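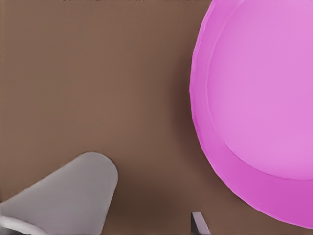
October, and I've finally caved and bought a new graphics card! My old one has been wheezing since the spring (every time I opened anything heavier than a browser the fan went off like a hairdryer), and Natalia Robles has been nagging me for months to stop moaning and do something. So I went for the Plikora 200, second-hand, from a man called Apolinar Cárdenas over in Tutdale who was very nice and very slow at answering messages. I know, I know, it isn't the fastest thing out there, and the styling isn't for everyone either. Mine has a shroud in the same loud pink as that bowl, seen from straight above on its plain brown tabletop, and my case has a glass side, so I shall be looking at it every evening. I rather like it.

Getting it in took longer than I'd hoped. The old card wouldn't let go of its slot, because the little plastic clip sits right under the cooler and my fingers are too fat, and I ended up poking it with a chopstick. Then the new one was too long by the width of a drive cage. Out came the cage. Two screws, one of which is still somewhere in the carpet.

First boot, nothing. Black screen, fans spinning, me swearing. I rang Cirilo Cortés, who asked whether I'd plugged in both power leads, and I said of course I had, and then I went and plugged in the second one. He didn't laugh until I'd put the phone down, or at least I didn't hear him. 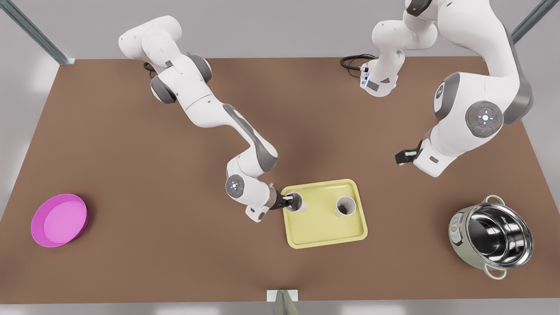
Category: Hardware

By nine in the evening I had drivers on and was running the Tak benchmark, over and over, like a child with a new whistle. My best score so far is 3,926! The old card couldn't finish the second test without falling over. In Drirberg, which is the only game I really play these days, I'm getting 138 frames a second in the harbour bit with everything turned up, and the water looks gorgeous. My monitor can't even show that many, so now of course I'm looking at monitors.

It does whine a bit, a sort of thin singing noise when the menus are up. Qusai Nasrallah reckons it'll go away if I cap the frame rate, and he's lent me a better power supply to try if it doesn't. I'll do that tomorrow night. The side panel is still off and there's a drive hanging by its cable, so no more fiddling until I've found that screw.

3 min read

Recent entries
Why I gave up on water cooling
The keyboard that ate my tea
Cleaning a very dusty case
Memory prices, a grumble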